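Getting the last bit of ketchup out, and where do you keep the bottle?

Posted by Gestico, 1st April

I get through a silly amount of ketchup and I always seem to have a bottle with an inch left in the bottom that won't come out. I've been standing them on their caps in the cupboard, but last week one leaked and glued itself to the shelf paper. Is it all right to lay a bottle on its side instead? And does it live in the fridge or not? My kitchen is tiny, so worktop tips welcome too.

Teófilo Restrepo

I lay mine down on a plate - any old plate with a bit of a rim - and leave it there while I get the chips going. If the cap weeps you've only got a plate to rinse. Then a good shake, cap down, and a firm squeeze. For the really stubborn bit I add a teaspoon of vinegar, shake it up and use it in a marinade. Opened bottles go in my fridge door, though my mum in Grellau never bothered and we all survived! Keep it well away from your toaster oven if you have one, the top of mine gets roasting. I do chips for 25 minutes and you could fry an egg up there.

Llanos

fridge. always fridge. and buy smaller bottles

Goltudport

Agree with Teófilo about the plate. I'd also wipe the cap under the hot tap every few days, as it's usually dried sauce round the hole that stops it shutting properly. Mine leaked for months before I worked that out - new bottle, same mess, and I was blaming the shop. A colander is handy for draining the washed caps too. 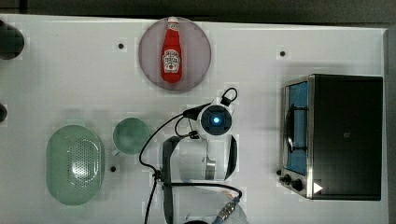
Photo: Teófilo Restrepo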